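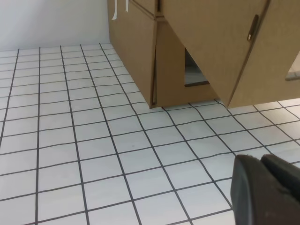 I look after the style pages on a small wiki for a crafting game, and I need help with how to handle naming when two pages cover nearly the same thing. The wiki has 1203 articles and maybe a third were made before we had any naming rules. My current trouble is with furniture. We have "Cupboard", "Cupboard (cardboard)" and "Cardboard cupboard", each started by a different editor. A cupboard made from tan cardboard panels, standing on a white floor with black grid lines, is plain enough to look at, but our rules say both "use the simplest name" and "name the material if there are variants", and people quote whichever one suits them. I would like to pick one form and move the rest. Do I put the material in parentheses or in front? And do I need to fix every link by hand afterward? We are on the Flindesov skin if that matters, and I have admin rights but no bot account.

Jeptoo Mohamedi

Use what the game uses. If the item's in-game name is "Cardboard Cupboard", that is the title, with whatever capitals the game gives it. Parentheses are for when two different things share the exact same name and you have no other way to tell them apart. That's how we do it on the Tran wiki and the arguments mostly stopped.

For the variants, ask if each one has enough to say. Ours didn't. We had 4 pages for one kind of crate and they all had the same recipe table with one line changed. We merged them into a single page with a section per material and turned the old titles into redirects that point at the sections.
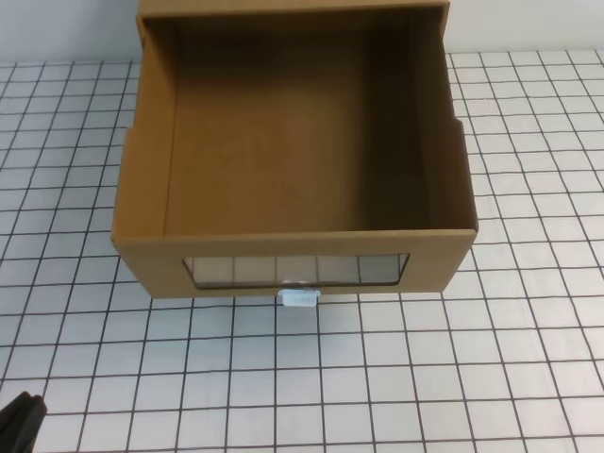 Cardboard box, open top.

On links: no, you don't fix them by hand. When you move a page, leave the box for "leave a redirect" checked and the old links keep working. What you do need to fix is double redirects, where A points to B and B now points to C. There is a special page that lists them. It may be cached, so if it looks empty right after a move, check it again the next day.

Templates are the other thing. If your navigation box links to the old title, the entry won't show in bold on the new page. Edit the template once and it's done.

Oda Torvik

just move them all to the short name and lock it. we did that and people got used to it

Faraji Mussa

I agree with Oda on the in-game name, but I'd change your rules page before you move anything. Two rules that pull against each other will give you the same fight over the next item. Say which one comes first. Ours reads:

Use the name shown in the game. If the game shows the same name for more than one item, add the material in parentheses, in lower case. Do not add a material to a name that is already unique.

Post it on the talk page and leave it up for a while so the editors who made those three pages can object. I gave ours 3 weeks. One person did object, over plurals, and he was right, so we added a line about those.

I wouldn't lock the pages. A locked page also stops people from fixing typos. If you are worried about moves, you can protect against moving only and leave editing open.

One more point if you merge. Keep the page with the longest history as the target and copy text into it, with a note in the edit summary saying which page it came from. Otherwise the credit for the text gets lost. The full steps are on our help page under "Merging", last updated November 2019, and they still work on the version we run.

Stella Kinyua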